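## 4. Setting Up a Race Page

A race page in Trendik holds everything your newsroom publishes about one contest: the candidates, their biographies, the results table and the archive of earlier races for the same seat. Set it up before you assign any stories to it. Stories filed without a race page go to the general politics queue and have to be moved one at a time.

You need an Editor or Desk Lead account for this section. Reporter accounts can fill in candidate profiles (see 4.3) but can't create or close a race.

### 4.1 Create the race

1. Sign in and choose **Elections** from the left menu.
2. Click **New race**.
3. Enter the office in full, for example *Penasville City Council, Ward 2*. Don't shorten "Council" or "District." The search box matches whole words only.
4. Choose the race type: **General**, **Primary**, **Runoff**, **Special** or **Appointment**.
5. Enter the month of the vote. The day can be added later, and the page will show only the month (such as "March") until it is.
6. Under **Current holder**, pick the person now in office. If the seat is empty, pick **Vacant**.
7. Click **Save as draft**.

**Note:** Use **Appointment** when a seat is being filled without a vote. The page then drops the results table and shows a single profile, with a line for the name of the person who held the seat before and the date the appointment runs out. If a special election is called later, create a second race and link the two under **Related races**. Changing the type on the first one deletes its profile text.

### 4.2 Add candidates

1. Open the draft race and click **Candidates**.
2. Type the candidate's name as it will appear on the ballot.
3. If Trendik finds a matching person record, check the birth year and hometown before you accept it. Two people with the same name are common in county races.
4. If there is no match, click **New person**.
5. Set the party. For nonpartisan races, leave the field blank. "None" and "Independent" print as parties.
6. Set the status to **Filed**, **Qualified**, **Withdrawn** or **Write-in**.
7. Repeat for each candidate, then click **Sort by ballot order**.

A race can hold up to 30 candidates. The sample database that ships with Trendik includes a Penasville school board primary you can open to see how a long list looks on a phone.

**Caution:** Never delete a candidate who has withdrawn. Change the status. Deleting the entry also removes the name from every story tagged to the race, including stories already published.

### 4.3 Fill in the profile

Each profile has a short form and a long form. The short form appears in the candidate list and in the Trastley newsletter feed if your site uses it. The long form is the candidate's own page.

1. Click the candidate's name and choose **Edit profile**.
2. In **Short form**, write no more than 200 characters. Current job and past offices go first.
3. In **Long form**, fill in the boxes for birthplace, education, career and offices held. Empty boxes don't print.
4. In **Family**, enter only what the candidate has made public or what is in a court or county record. A source is required for each line.
5. For a former spouse, choose **Formerly married to** and enter the years. The years print only if both are filled in.
6. Click **Check sources**. Lines without a source turn yellow and stay off the page.

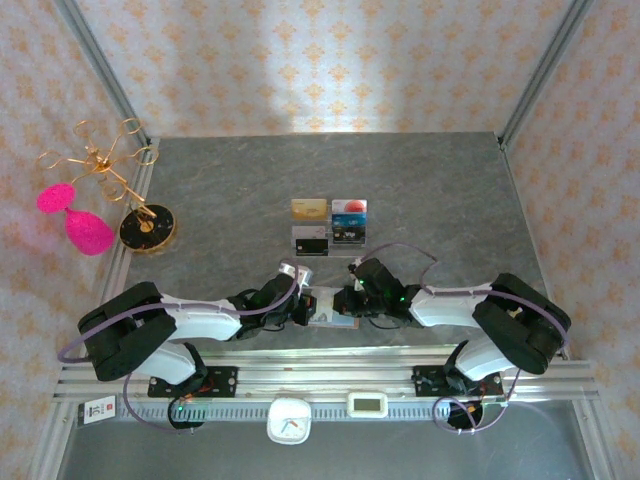

Profile changes go live when the desk lead approves them, usually from the **Waiting** tab. If you work alone, turn on **Self-approve** under **Settings > Desk**. It switches itself off again every Friday at midnight and must be turned back on.

**Note:** The short form isn't built from the long form. If a candidate changes jobs in the middle of a campaign, update both.

### 4.4 Connect the results feed

Trendik can take results from a county file or from manual entry. The county file is faster, but not every county posts one in a format Trendik can read. Manole County, for example, posts a scanned page, so its races have to be entered by hand.

**To use a county file:**

1. Open **Results > Source** and choose **County file**.
2. Paste the web address of the file.
3. Click **Test**. A green bar means the columns were recognized.
4. Match each name in the file to a candidate. Write-in votes are often given as one total; match that line to **Write-ins, combined**.
5. Set the refresh time. The shortest setting is two minutes.

**To enter results by hand:**

1. Open **Results > Source** and choose **Manual**.
2. Enter the number of precincts reporting.
3. Enter each candidate's votes as plain digits. Type 1502, and the page will print 1,502.
4. Click **Preview**, read the totals back against the county sheet, and click **Publish**.

**Caution:** Manual entries replace the previous totals. They aren't added to them. If a candidate had 949 votes and a new precinct comes in, enter the new full total.

### 4.5 Call or close the race

1. Open the race and click **Status**.
2. Choose **Called** to mark a winner while votes are still being counted, or **Final** after the county certifies the result.
3. Pick the winner. For seats with more than one winner, hold Shift and pick each name.
4. Add a note if there is a recount. It prints in small type under the table.
5. Click **Confirm**. A second editor must confirm before **Called** appears on the page.

Once a race is marked **Final**, the winner becomes the current holder on the day the term begins, and the other candidates keep their profiles with the line "Ran for" followed by the office. To undo a call, change the status back to **Open**. The page will carry a correction line until you edit or remove it under **Notes**.

If the **Confirm** button is gray, check that each candidate has a vote total. Enter 0 for a candidate who received no votes. For problems with the feed, see section 7.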